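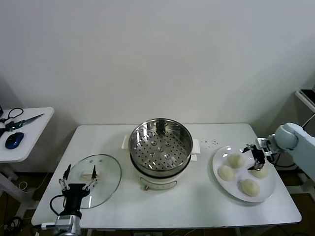
Nandini Marar wrote to ask why the load column in the last release stopped at 200 for so many rows, and whether the ships had really pulled that hard or the gauge had run out of range. The gauge had run out of range. Those rows now carry a flag, described under Fields, and her note is the reason for this release.

Dasora mooring load records, release 3

Summary
Dasora is a table of mooring line loads taken aboard naval supply ships and fleet tankers lying alongside at the Norðdahl fuel pier. Each row is one line during one stay. The table has 1775 rows, and 1637 of them passed all checks. The rest are kept and marked.

Files
loads.csv - the main table, one row per line per stay
stays.csv - arrival and departure times, draft, side to pier
piers.csv - bollard numbers and heights above chart datum
CHANGES.txt - edits since release 1
All files are UTF-8 with Unix line endings. The decimal mark is a point.

Fields in loads.csv
stay_id: joins to stays.csv
line_pos: head, breast, spring or stern
bollard: joins to piers.csv
line_type: as written in the deck log, spelling made uniform
peak_kn: highest load in the stay, in kilonewtons
mean_kn: mean load over the stay, slack periods left in
clipped: 1 if the gauge reached its upper limit of 200 kN, else 0
check: pass, fail or unread

When clipped is 1, peak_kn is a lower bound. Do not average it with other peaks. In release 2 these rows had check = pass and no flag, so results based on peak_kn from that release should be run again.

Collection
Loads were read by Collenetti shackle gauges fitted between the line eye and the bollard. The gauges sample once a second and store one-minute peaks and means. Readings were copied off at departure and matched to the deck log by hand. Jhonatan Palomino did the matching for releases 1 and 2, and the same rules were used for release 3.

Ship names and hull numbers are removed. Ship class is kept only where at least 11 ships of that class called at the pier. Otherwise it reads "other".

Known problems
Gauge time drifts. Correction is linear between the start and end of a stay, which is poor for long stays.
Lines doubled up in bad weather share one gauge, and the load is for the pair. Look for "dbl" in line_type.
Wind is not included. The pier mast was down from September until the end of collection, and the airfield readings are too far inland to stand in for it.
Two bollards were renumbered. piers.csv uses the new numbers throughout.

Use
Suitable for comparing line positions and for checking static mooring models. Not suitable for setting safe working loads - the clipped rows are the ones that matter most there.

Loading
The Groltero reader accepts the files as they are. Other readers need stay_id set to text, or the leading zeros are lost and the join to stays.csv fails without a warning.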